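### 4. Preparing the wall and fixing the rail

This section covers the Skava hanging rail in both lengths (90 cm and 148 cm). Read it through before drilling. The rail, end caps and fixings are in the long carton; the hooks and cords are packed separately.

**Caution:** Check for cables and pipes with a detector before making any hole. Do not drill directly above or below a socket or light switch.

#### 4.1 Marking out

1. Decide on the height of the rail. The top edge should sit at least 16 mm below the ceiling or coving, so that the hooks can be dropped in from above.
2. Hold the rail against the wall and mark one end lightly in pencil.
3. Place a spirit level on the top edge, bring the rail level and mark the other end.
4. Take the rail down and join the two marks with a straight line.
5. Mark the clip positions along the line. The short rail takes three clips and the long rail takes five. The outer clips go 50 mm in from each end.

Note: Old ceilings are seldom level. If the gap between rail and ceiling is very uneven, lower the rail by a hand's width - the difference is then much harder to notice.

#### 4.2 Painted walls

New paint must be fully hard before the rail goes up. Emulsion normally needs a week, gloss and eggshell longer. A rail fixed too early will stick to the paint film and pull it away when removed.

On strong colours, use a white pencil or low-tack tape for the marks. Graphite smears on deep shades and often leaves a grey trace after wiping. Test any cleaning cloth in a corner first.
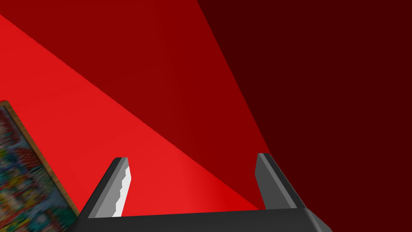
If the rail is to be painted to match the wall, do this before fitting. Rub it down with fine abrasive paper, wipe off the dust and apply two thin coats. Keep paint out of the channel, as the hooks will not slide over a build-up.

#### 4.3 Fixing the clips

1. Drill at each mark with a 6 mm bit. Use a masonry bit for brick or block.
2. Clear the dust from the hole and push in the plug until it is flush.
3. Screw the clip on by hand, with the open side facing up. Stop when it no longer turns freely.
4. Check that all clips are in line, then tighten them.
5. Press the rail on to the clips, starting at the left. Each clip should click.
6. Fit the end caps.

**Caution:** The plugs supplied are for solid walls only. For plasterboard, use the Clakar cavity fixings (sold separately) and halve the permitted load.

#### 4.4 Hanging and adjusting

1. Drop a hook into the channel and turn it a quarter turn clockwise.
2. Attach the cord to the hook and let it hang straight.
3. Slide the grip up the cord to the height required and lock it.
4. Hang the picture and check it with the level.

Two cords should be used for any picture wider than 60 cm. Set them in from the sides of the picture by a quarter of its width. If it still tilts, adjust one grip only.

Do not move a hook along the rail with the picture in place. The permitted loads for each cord are given in Section 6.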